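4.2 Placement of wall switches in older apartments

10 March 2024 | Nhi Lâm and Phong Hoàng
Print | E-mail

Light switches in the apartments we surveyed were often placed where the wiring was easy to run, with little thought for the furniture that came later.
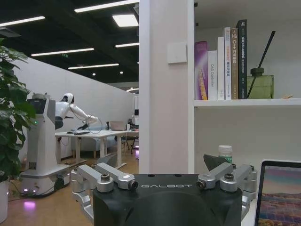

Figure 3. Switch panel on a white pillar, with a white bookshelf to the right.

We collected replies from 746 households in buildings finished before 2000. Each household drew a simple floor plan and marked the switches used every day. Nghĩa Quan and Sơn Đồng then compared the plans with the original wiring drawings where the building office still had them.

Switches on pillars were a common source of complaint. A pillar is a fixed point, so builders could place the wiring there early, before the inner walls were settled. Residents told us that they later put shelves or cabinets next to the pillar to make use of the corner, and that the switch became harder to find in the dark. Several households had added a plug-in lamp near the door and stopped using the ceiling light at night.

Older residents gave longer answers on this point than younger ones. They asked for switches that could be reached from a chair – a request that also came up in the pilot interviews in May. Moving a switch was seen as costly, mainly due to the repair of plaster and paint afterward.

We did not measure light levels, and the floor plans were not drawn to scale. Distances between doors and switches are therefore left out of Table 2. Chiến Tạ checked the coding of the written replies, and differences were settled by going back to the plans.

Related items
Storage and wall space in small homes
Door swing and hallway width: a household survey
Replacing ceiling lights in the Nghiêm buildings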